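Kudbridge Office Equipment Forum
Section: Fleet Management and Procurement
Thread: Default duplex and toner allowance under the new Govon contract

records_desk_lead
Posted 7 September 2022
Our organization is preparing to replace its shared printers under a single service agreement. The supplier, Govon, proposes that all devices be set to two-sided printing by default and that the monthly charge include a fixed toner allowance calculated at five percent page coverage. We would appreciate the views of members who have operated under similar terms. Our fleet consists of 58 devices across 3 buildings, and the documents we print are mainly forms and letters.

Buenaventura_Print_Services
Two-sided printing by default is sensible and should be accepted. The coverage figure deserves more attention. Letters with a logo and a shaded table will pass five percent without difficulty, and any excess is normally billed at the end of the quarter. Please ask for the excess rate in writing before signature.

tray4_admin
I must disagree with the first point. We applied two-sided output to every queue in August and received complaints from the first morning. Preprinted forms came out with text on the reverse, and a batch of 400 letters had to be run again. The default should be set by queue, and the forms queue should be left single-sided.

Buenaventura_Print_Services
That is a matter of driver setup. A forms queue can be locked to one tray and one side while the rest of the fleet keeps the default. I would not abandon the policy on account of one batch.

tray4_admin
It can be locked if the supplier agrees to maintain it. Ours did not consider queue settings to be part of the service. Each firmware update returned them to the factory values, and we restored them by hand.

records_desk_lead
Thank you both. The draft agreement says nothing on settings after an update. We will request a clause. May I also ask whether members accept automatic toner shipments? Our storage space is limited.

nidex_user_west 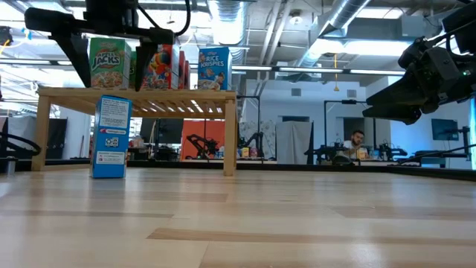
We accept them, with a condition. Our Nidex monitoring software originally ordered a cartridge when the level reached twenty percent, and on the low-volume machines this left us holding stock for months. We now use ten percent for machines below 200 pages a week and have kept the higher threshold for the rest – the supplier made the change at no charge.

tray4_admin
Ten percent is too low if delivery takes more than two days. Please confirm the delivery terms first.

nidex_user_west
Agreed. Our deliveries arrive the next working day.

records_desk_lead
I have asked Govon for its delivery terms, the excess rate and a clause on queue settings. I will post the reply in this thread once it has been received.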